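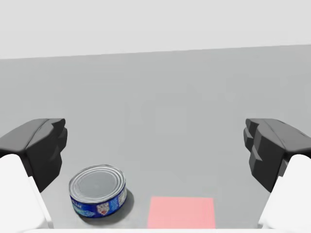 Robot Learning Workshop, Unit 4: Gathering Examples
Notes to go with the Thursday session

Welcome back, everybody. I know some of you were hoping we would get straight to training this week, and we will get there, I promise, but first we need something to train on. So this unit is all about gathering examples: what one is, how we make one, which ones we keep, and how we keep track of the whole pile. It's slow work at first and then it gets rather pleasant (I still do a batch with my coffee most mornings).

4.1 What we mean by an example

One example, or one "episode" if you are reading the papers, is a single attempt at a task from start to finish. It holds the wrist camera pictures, the positions of the arm's joints, how far the gripper is open, and the commands you were sending at the time. It also holds a short sentence saying what the task was. Please write that sentence before you start driving, while you still know what you meant to do!

Our task this time is to push the can to the pink square. We are working in the Turuvar simulator, with the wrist view, so you look out between the two dark fingers and the tabletop is spread out in front of you. The can is a short tuna can with a blue label, and the goal is the flat pink square on the gray table. Pushing sounds easier than picking up, and in some ways it is, but a can can roll off the side of a fingertip in ways that will surprise you, so take your time.

4.2 Starting positions

Every episode begins with a fresh layout. The can may come up to the left of the square, to the right, farther away, or so close that you hardly have to move it. Keep all of these. People tend to restart until they get a layout they like, and I understand the temptation, but a learner that has only seen comfortable starts will be lost the first time the can turns up in a corner.

When the can sits low in the view and near one finger, back the hand off a little before you do anything else. You want to come down beside the can, on the side away from the square, with the fingers clear of the lid. Then lower, touch, and push in one smooth motion if you can manage it.

4.3 Driving

Move at a steady pace. Long pauses while you think are the most common trouble in student data, and the learner will copy them faithfully. If you need to think, think before you press record.

Small corrections are welcome. If the can drifts off line, lift, go around, and nudge it back, and leave the whole thing in. Those recoveries are some of the most useful seconds in the set.

4.4 What to keep

Mark each episode "good," "recovered," or "failed." Failed ones go in their own folder and we do not delete them, as we will want them in Unit 6. An episode is good when the can ends up resting on the square and the fingers have moved away from it.

Last term's group recorded 769 episodes, and after review 504 of them were marked good. Another 126 were marked recovered, and the rest failed. I'd be very happy with a similar split from you, and please don't be discouraged by your first dozen.

4.5 Names and folders

Save to the Rerkside drive, under your own initials, one folder per sitting. The Presitz viewer opens the files directly, so you can play them back the same afternoon. Watch at least 3 of your own from start to finish before you record any more.

For next time

Record one full sitting, label everything, and bring a note of any layout that gave you trouble. Read the De Bruijn handout on labeling too, especially the part about borderline cases, and we'll go over those together at the start of class.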